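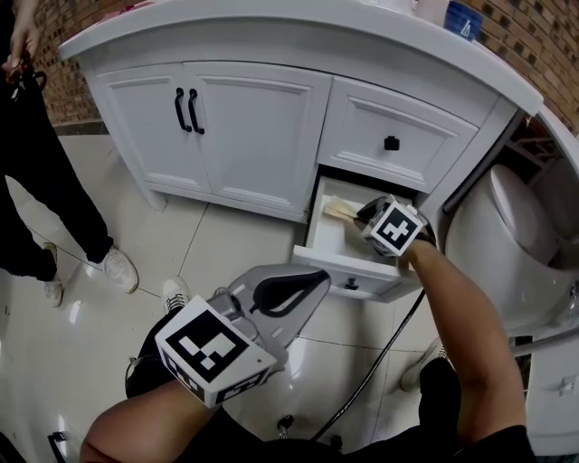

Give the hairbrush a drawer

I have an opinion about bathroom drawers and I've been sitting on it for too long, so here goes, quickly, before the laundry finishes.

One drawer should hold one thing. At least one drawer in the bathroom, anyway. The low one, the one you have to bend for. Put the brush in it and nothing else, and leave it like that for the rest of your life.

People hate this. I've said it at dinner and watched forks go down. "But all that wasted space." Yes. All that wasted space. Lovely, isn't it.

Our vanity in the old apartment was a Plidley, white, two doors and a couple of drawers, bought secondhand and carried up three flights. Bottom drawer stuck in damp weather. For years that drawer was where everything went. Hair ties, sample sachets, a thermometer nobody trusted, tweezers (four pairs, all bad), a travel sewing kit, plasters with the stick gone out of them, and under all of that, somewhere, the brush. Every morning the same thing. Pull, rummage, swear, brush. Bristles full of fluff and other people's hair ties. Late for the bus.

Then we moved to Nargate and the drawers had to be emptied to go on the truck. I tipped the lot into a bag meaning to sort it. When we got here I put the brush back so I could find it the next day. Just the brush. The bag went in the hall closet.

It is still in the hall closet. Two years. I have gone in there for the tweezers once.

So that's my evidence. Not science. But think about what's in your own bottom drawer and how much of it you touched this month.

The storage industry would like you to buy a divider. I bought dividers! I bought the Fimitz set, the bamboo ones that click together, and I spent a whole evening in May clicking them together, and what I had at the end was the same junk in smaller rooms. A divider doesn't ask if you need the thing. It just gives the thing an address. Now the bad tweezers have a home and it feels cruel to evict them.

And dividers are awful to clean. Hair gets in the corners. Powder gets in the corners. You have to lift out every piece and then remember how it went. An empty drawer with a brush in it you wipe with one pass of a cloth. Lift brush, wipe, put brush down. I do it while the faucet runs warm.

Which brings me to hygeine, since someone always brings it up. A brush lying by itself in a clean white drawer is cleaner than a brush standing bristles up in a mug next to the sink. Everybody has the mug. Think about where the mug is. Think about what else is in the room, and whether the lid was down. I rest my case. Toothbrushes I'll leave to your own conscience.

It does need to be dry before it goes in, I'll give you that. If you brush wet hair, leave it out on a towel for an hour. Or leave the drawer open a bit, I do that too, and have walked into it twice. Shin height. Hurts more than you'd think.

Next objection. "We're four people and one vanity." Fine, this is harder. I'm not telling a family of four to keep a drawer for one brush and stack the towels on the stove. But look behind the doors first. The cupboard side of a vanity is nearly always a disgrace - half-empty bottles, the spare spare shampoo, a cleaning spray you bought for the old tiles in the old place. There's your room. Most bathrooms I've been let loose in had a drawer's worth of space hiding behind the doors, once the dead bottles went out. People just don't look down there because it's dark and the pipe is in the way.

My sister-in-law tried it with kids in the house. Her rule is the bottom drawer is for the hairbrush and the kids can reach it. Before, it was "where's the brush" shouted up the stairs every school morning. Now they just get it. They don't put it back every time, they're kids, but they put it back more than they did, because there's one place and it's obvious. A child can't put a thing away in a full drawer. Neither can I really. You push it in on top and the drawer jams and you walk off.

That's the bit I feel strongest about. Tidying isn't about where a thing looks good. It's whether you can put it back half asleep with one hand. Other hand has a toothbrush or a baby or a phone. Pull knob, drop brush, knee the drawer shut. If it takes two hands and a decision it won't happen, and by the weekend the brush is on the windowsill or under the bed or in the car.

Small word about knobs while I'm here. Knobs on drawers, long handles on doors. Don't let anyone sell you those push-to-open things for a bathroom. Wet fingers, smears all over the front, and they pop open when you lean on them to clean your teeth. A plain knob is fine. Ours came loose and I fixed it with a screwdriver and 200 seconds of my time, I had a podcast on, I know how long it was.

The other complaint I get is that it looks sad. One brush, big empty drawer. Like somebody moved out. I get this one, I do. First week in Nargate I'd open it and feel a bit bare. Then I stopped noticing, and then I started to like it. There's not much in my day that is only what I came for. The kitchen isn't. My inbox certianly isn't. I open that drawer and there's the brush and I pick it up.

Do you have to do it? No. Some people like a full drawer, they find it cozy, they know where the tweezers are by feel. My mother could put her hand into hers in the dark and come out with a nail file. Respect. If that's you, carry on, ignore all of this.

But if you've rummaged this morning, if you've said a bad word to a piece of furniture before breakfast, try it for a week. Don't sort. Sorting is the trap, sorting is how you lose an evening and end up reading the leaflet from a 2014 mouthwash. Get a bag. Tip it all in. Put the brush back. Closet.

Anything you go and fetch from the bag can earn a spot, in a different drawer. Whatever's left after that, you decide. I'm still deciding. Washer's beeping, got to go.

Comments (5)

mopbucket_ann
Did this last night after reading. Found 3 brushes in there. Which one gets the drawer??

grgić_at_home
Disagree about the mug. We've had a mug for years and we're all alive.

tilesandtears
The knee thing is so true. My bottom drawer has a dent from it. Also push-to-open in a bathroom should be illegal, we have it, I'm the one who picked it, I have regrets.

nolids
What about the hairdryer though? You skipped the hairdryer. It's the whole problem in our house, the cord gets wrapped around everything and half the stuff comes out with it.

mopbucket_ann
@nolids hook inside the cupboard door. Works if your door isn't too thin for the screw.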